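3.2 Storage of the samples

The seeds were collected near Layug in December and kept in paper bags at the Madine store. From each of the 22 bags we took 1000 seeds – damaged ones were removed by hand. 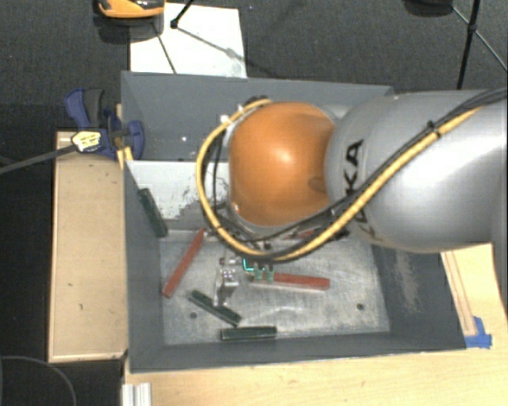
Figure 4. Grey metal bin.

Does storage in paper reduce germination? In our samples the loss was small, and it appeared only after 7 weeks.

The bags from Inlow were opened later than the others – their results are therefore given separately in the next section.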